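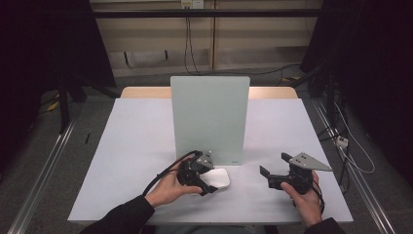

The desk glass board, after a few months

Posted by Ulla Aaltonen in January
4 comments | 11 shares

I used to keep my to-do list on sticky notes. They went on the wall behind the desk, on the edge of the shelf, and sometimes on the inside of a cupboard door. By the end of a busy week there were notes under other notes, and the ones at the bottom were usually the ones I needed. So last fall I cleared everything off the table and bought a small glass writing board that stands up by itself.

I had looked at three kinds before that. The first was an ordinary whiteboard on a plastic foot, which I had owned before and which turned gray within a year. The second was a low glass slab that sits in front of a keyboard with a drawer under it. Ifeoma Omoregie has one of those at work and likes it, but I write with my whole forearm down and I knew I would smear it. The third was the plain upright kind, a sheet of glass with a stand at the back. That was the one I went with.

I wanted a pale color. Black boards look good in the catalogs but they need special markers, and I already had a drawer full of regular ones. A light green seemed easy to live with next to a white tabletop. It changes through the day more than I expected. In the morning it is close to gray and in the evening with the lamp on it goes greener.

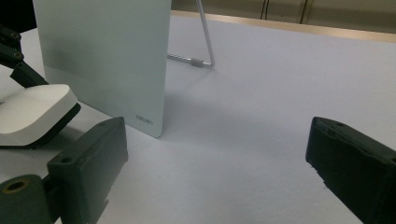
The stand at the back, and the corner with the deli logo.

The stand is just metal wire. There is a rod along the table and another that slants up behind the glass. I was a bit doubtful about it, as it looks thin next to the panel, but it has held up fine. I do put my left hand on the top edge when I write near the upper corners. If you press hard up there with nothing behind it, the whole thing wants to move back.

How I use it:

The left half is for the day. I write it at 8 in the morning with coffee, no more than six lines. If something doesn't get done it gets rewritten the next day, and I have to write it out by hand again, so I tend to do the boring ones sooner than I used to.

The right half is for things I am waiting on. Right now it says Clindby (invoice), Planell (shelf brackets, back order) and "dentist, call." The dentist has been there since before the holidays.

I leave the bottom strip blank. Anything I put that low disappears behind a mug anyway.

Cleaning is easy if you do it the same day. A dry cloth takes off regular marker. Ink that has been on there for two weeks or more needs a damp cloth and then a dry one, and red is the worst. I tried the spray that came in a pack from Butkienė and it worked, but it left streaks I could see when the light came from the side. Water is fine. I keep an old cotton T-shirt cut into squares for this, and I wash the squares with the towels.

The other thing I changed was the table. It is light wood and I like the look of it, but it was getting ring marks, so it has a big pale mat over most of it now, with a bit of bare wood showing along the far side. The mat wipes down quickly. Crumbs show up on it right away, so I wipe it more often than I wiped the wood.

A few complaints. The glass picks up fingerprints along the sides, where you naturally grab it to move it. Magnets don't stick to mine, so anything on paper still ends up in a tray. And it is heavier than it looks. I carried it to the kitchen once to plan a dinner with Ifeoma and did not do that again.

Would I buy it again? Yes, probably one size bigger. I still have most of a pack of 100 sticky notes, and they have moved to the phone table in the hall, where they are fine.

Next month I want to go through the cables behind the desk. There was a good post on the Tuvatville forum with 102 replies about clips versus sleeves, and I am still reading it.

Get new posts by email. Enter your address to subscribe. You can unsubscribe at any time.

This site uses cookies to remember your settings. Accept | Decline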